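How Families Pick a Ketchup: A Small Study of Condiment Shopping

By Reinaldo Rezende and Brahim Bouzid
January 15, 2018
8 comments

For our consumer science project we wanted to find out why people buy the condiments they buy. We picked ketchup, mustard and mayonnaise because almost every home has at least two of them, and people don't mind answering questions about them. Our teacher asked for a topic we could cover in one term with no budget.

We talked to 40 households in the Trimgate neighborhood. Each one got the same sheet with 9 questions. We asked what brand they had at home, who did the shopping, where they shopped, and whether they had changed brands in the past year. We also asked if they kept ketchup in the refrigerator or in a cabinet. That last question was Brahim's idea and it got the longest answers.

Most of the sheets were filled out at the door. A few people asked us to leave the sheet and come back later. Two of those sheets got wet in a mailbox and we had to ask those families again.

The main result is that habit matters more than price. When we asked why people bought their brand, the most common answer was some form of "it's what we always get." Several parents said they buy the ketchup they grew up with. Price came second. Taste came third, which surprised us, but we think people count taste as part of habit and don't list it by itself.

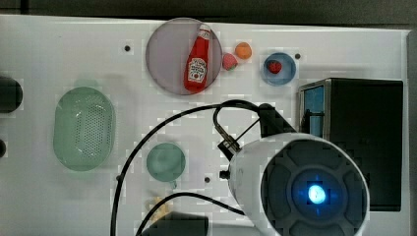

We also looked at the stores. Trimgate has two places to buy groceries, Barbosa and Skurnari. Barbosa is a small family store and carries only a few kinds of ketchup, all on one shelf next to the canned beans. Skurnari is a supermarket with a full condiment section and its own store brand. The store brand sits at eye level and the name brands are one shelf down. The manager told us the layout was last changed in July, and that people complained for a while because they couldn't find their usual bottle.

People who shopped mainly at Skurnari were more likely to have tried the store brand. Most of them went back to what they had before. One woman said her kids noticed the first night, even though she didn't say anything. A man on Justwood Street said he refills the old bottle with store brand and his family can't tell.

Packaging came up more than we expected. Squeeze bottles were preferred by nearly everyone with children. Older people were more likely to say they missed glass, but only one still bought it. Hardly anyone could tell us how many ounces were in the bottle they had at home.

On the storage question, the refrigerator won easily. The cabinet people felt strongly about it, and in three homes the family did not agree.

There are problems with our study. Trimgate has 3,014 residents according to the town office, so our group is a small part of it. We went out in the afternoon, when people with day jobs were not home. We also knew some of the families already, and they may have been nicer to us than strangers would be.

If we did it again, we would ask to see receipts. People were not good at remembering what they paid, and some guesses for the same bottle at the same store were more than a dollar apart. We would also drop question 6, about recipes, which most people left blank.

Reinaldo wrote the survey and the section on stores. Brahim did most of the interviews and typed up the answers. The blank survey sheet is in the folder with our notes.

Share this: 9 shares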